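Furkenari Shelf Surfaces: data card

Version 7

Summary

Furkenari is a small reference set on white storage furniture: shelf tops, side boards, and the gaps left between neighbouring units. It was put together for people who plan, fit and clean built-in storage and who need close views of plain surfaces with few marks to go by. The set holds nearly 3000 pictures with short text notes.

Contents

pictures/ all pictures, grouped by room
notes/ one plain text file per group
terms.txt the word list used in the notes
changes.txt what was altered between versions

Each group covers one place on one occasion. File order within a group is alphabetical and should not be read as order in time. Groups vary in size, and the largest is capped at 80 pictures.

Terms used in the notes

Panel: any flat board, whatever its use. The notes do not say "shelf" unless the fixing or the load can be seen.
Face: the broad side of a panel.
Edge: the narrow side. Its width gives the thickness of the panel.
Seam: the line where a panel meets a wall or another panel.
Gap: open space between two panels, at any depth.

Material is left out of the notes. White board, painted board and coated board look much the same at close range, and early versions of the set had too many wrong guesses.

Sample group: white panels with gap

Group note: large white surface on the right, second white panel on the left, shadowed gap between, white wall behind. The gap widens towards the bottom of the picture. Both pictures carry the tags "seam faint" and "gap dark".
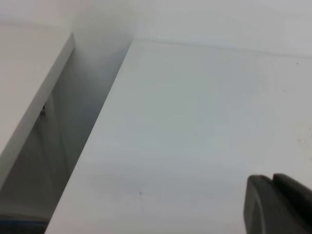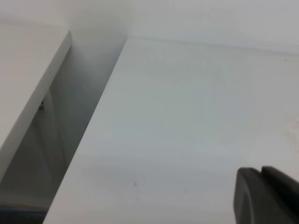
Notes on tagging

1. A seam is tagged "faint" if it shows only as a soft change of grey. A faint seam is still a seam and must be tagged.

2. A gap is tagged "dark" where the lower part falls to mid grey or deeper. The tag says nothing about what the gap holds. Contents are noted separately, and only where they can be made out.

3. White is not split into shades. Cool and warm patches on the same face are put down to lighting and get no tag.

4. Where two panels run in the same direction, use "parallel". Small differences in angle are ignored.

Known limits

Scale is not given. Gap widths cannot be taken from the pictures, and the set should not be used to order filler strips or cut boards to size.

White on white is over-represented. Dark and wood-coloured units are confined to the Garba folder, which has its own word list and has not been checked against this one.

Surface wear is under-reported. Light scratches on a matt face are easily lost, so the absence of a "scratch" tag is weak evidence of a sound surface.

Related sets

Vonier: drawers and runners, 1000 pictures, same tagging rules.
Stavix: wall fixings and brackets. Notes only, pictures to follow.

Changes in this version

Merged "slot" into "gap".
Dropped the tag "clean", which was being used for both straight edges and dust-free faces.
Corrected left and right in the notes for two hallway groups.
terms.txt now sorted by letter.

Reporting errors

Give the group name, the file name and the line of the note in question. Suggested new terms should come with at least one file where no present term fits.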